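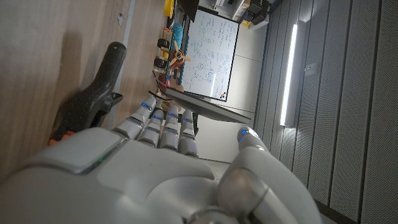

Getting old blue marker off a whiteboard

Our workroom board has been covered in blue writing and diagrams since May, and now the dry rubber just skates over it. Is there a gentle way to shift it, please?

Natália Jelínek
Oh, I do sympathise! Go over the old lines with a fresh dry-wipe pen, wipe while it's wet, then finish with a damp cloth -- slow, but lovely and kind to the surface. Do copy out any equations you want first.

Tulia
we just bought a new one

Pladley16
Surgical spirit on a soft cloth, window open. Try a corner first, away from any logo.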